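Comparing two grippers in the simulated garden - speaker notes, July 3, 2024

Start with why we ran it: Gellholm wanted figures before choosing between the Istine and Ominetti fingers.
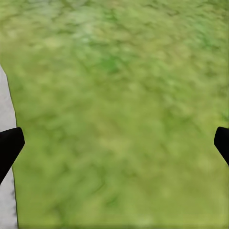

Suvarna Manipulation Group

Fingers wide open over grass, nothing held. Explain the wrist view before going on. Each gripper got 25 runs, same controller.
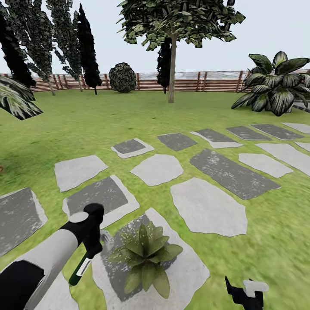 The controller was left at its default speed. Mention the 10 runs we threw out - bad start poses.

Slotted fingers next. They let the wrist camera see the ground through them.
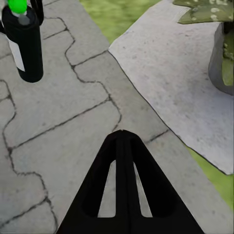 Gellholm asked whether the slots would weaken the finger. We have not tested that. Say so, and move on to closing speed: nearly 300 milliseconds on both. 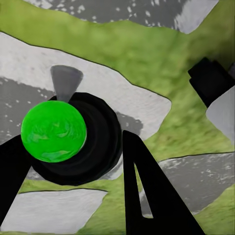

Wrist view: green sphere between the open fingers.

Leave five minutes for questions. Next round is in October.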